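Kids' dress sandals: size up or buy exact?

boonchu_mom
Joined: October
We have a family wedding coming up and my daughter is right between sizes. The shoes will get worn for one day and then maybe birthday parties. Do you go up a size or buy what fits now? The Jarkwood store near us doesn't take back anything that's been worn outside.

Nikilside50
Buy exact. A sandal that's too long catches on stairs and she'll be carrying it by dinner. I've done this with 3 kids.

eino_k
Disagree. Feet swell in hot weather and dress sandals run narrow. Go up half a size and use the strap. If the strap has enough holes, the fit is fine – that's what it's for.
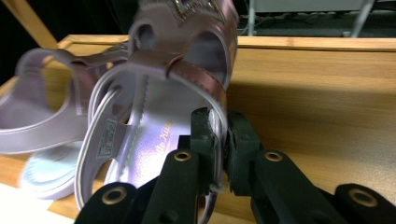
Photo: Eino Kallio

Nikilside50
A strap holds the ankle. It does nothing for the toes sliding forward. Measure her foot standing up, at the end of the day, and leave a thumb's width at most.

eino_k
We measured standing too. My niece danced all night in a half size up and had no blisters.

jirayu_s
Check the insole length and ignore the number on the box. Wusico runs short in my experience, so "exact" there is a size up anywhere else. Also have her wear them around the house for a week first.

boonchu_mom
Measured tonight and she's closer to the bigger size than I thought. Going with that one and a pair of thin gel pads. The wedding is outdoors on grass, so no heels either way.

Nikilside50
Pads are fine. Bring sneakers for the car.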